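Search this site
Search for...

3 min read

The List at Letton

I'd been sitting the Letton District entrance paper for so long that the woman on the gate had started keeping a pencil back for me. Clerk Grade, lower division. You get 600 names on the hall register every April and they take two. Two! My mother said it was a lottery with sums in it, and she wasn't far off.

I was living over the Nikau bakery then, in a room with a sloping ceiling, and I did my revision on the stairs because the stairs had the only decent bulb. River systems before breakfast, percentages after, then down to Voren Coaching in the evening with my flask. Voren was one long room over a shoe shop. They'd painted the names of everyone who had ever passed along the wall in green, and there was a bare patch at the end by the radiator, and I always sat under it. I don't know if that was confidence or just the radiator.

The rival place was Enache, across the square. Enache had carpets. Enache gave you a bound book of past papers with a ribbon in it, and people who went there carried it face out on the bus so you'd know. I couldn't afford Enache, but I did once find one of their books on a bench outside the library and I'm sorry to say I kept it for the whole of a weekend before I handed it in. I copied out the essay questions. My hand ached so much I had to butter my toast left-handed.

One of them was: "Describe a public office you would abolish." I thought about that for days. I thought about it in the bath. In the end I decided I'd abolish the Office of Weights, for no better reason than I'd once queued there, and I wrote a very stirring four pages on it and learned them by heart, just in case.

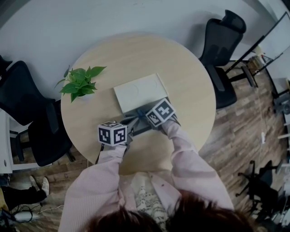
Well, the morning came and it was raining sideways. I had two pens, a ruler, my hall slip in a sandwich bag and a boiled egg I couldn't face. The gate woman handed me my pencil. "Last time, is it?" she said, and I said yes, because it was, you aged out that summer, and she looked at me as if I'd told her I was emigrating.

General knowledge was all right. Arithmetic was a man filling a tank with 1,000 litres while another man, for reasons of his own, let it out at the bottom. I've never liked either of them. Then we turned over for the essay and I swear my ears went hot, because there it was, word for word, describe a public office you would abolish.

I had it all ready. I could see page one in my head, with the crossing out. And I picked up my pen and could not do it. I kept thinking of that ribbon, and whoever had got home and found their bag too light. So I wrote about the Clerk Grade, lower division, instead. I said I'd get rid of the whole thing. I said I'd spent the best part of my twenties on a staircase learning rivers so that I could stamp dog licences, and that I'd have been very good at it too. I used up all the paper and asked for more, and the invigilator's shoes squeaked the whole way there and back.

The list went up on the hall door in June. I didn't go down till the evening, when the crowd had thinned out and there was only a boy with a bicycle, running his finger down it and then up again.

I was third.

I walked back by way of Voren, I couldn't tell you why. The door was propped open for the heat and somebody had the stepladder out and was touching up the old names, going over the green ones that had faded. He asked if I wanted something. I asked if he'd mind if I had a go, and he gave me the small brush.

Contact us | © The Stairwell Stories | Back to top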